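Recording garment folds with a hand-held gripper

Last revised 21 August 2024

Use these steps to record folding demonstrations on a bed or other soft surface. They assume the gripper has been assembled and that its camera calibration is no older than the last change of lens or mount. For table work, follow the Wusten bench notes instead.

Before you start

Charge the gripper battery and clear the memory card. Open and close the fingers fully, twice, and check in the preview that both pads stay in view throughout the stroke. If a pad leaves the picture at full opening, re-seat the camera mount and calibrate again.

Pull the bedspread flat enough that no fold stands higher than the fingertips. Small wrinkles can stay. Plain, glossy covers give the tracker little to hold on to, so leave lamps, frames and the headboard where the camera can pick them up. Do not move any of them until the session is closed.

Mapping pass

Start a new session in Flerkia and choose "map". Walk slowly along the side of the bed, holding the gripper at chest height, then lower it to working height and sweep once from left to right. Stop the recording. A map with fewer than 1,576 matched points will be refused; repeat the pass at a slower speed.

Recording a fold

1. Lay the garment face up with the collar away from you. Vary its angle and the position of the sleeves between takes.

2. Hold the gripper level with the fingers open and wait 2 seconds after the start tone.

3. Approach the nearer sleeve from above. Bring one finger down on each side of a single layer of knit and close until the pads meet resistance. Do not drag the fingertips across embroidery, as loose stitching catches on them.

4. Lift, carry the sleeve across the body and release. Open fully before moving away.

5. Repeat for the other sleeve, then fold the hem up to the collar.

6. Withdraw to the starting height and wait for the end tone.

Keep your free hand out of view from start to finish. If you drop the cloth, carry on and pick it up again with the gripper. Li-hua Poon's replay tests in April kept such takes, and they should be labelled "regrasp". Discard a take only if tracking is lost for more than 3 seconds.

Uploading

Copy the session folder whole. Renamed files break the link between the video and the finger-width log.

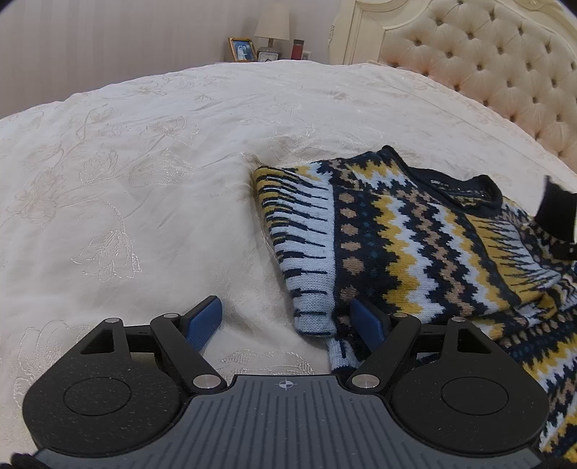

Fingers open over a patterned knit sweater on an embroidered bedspread.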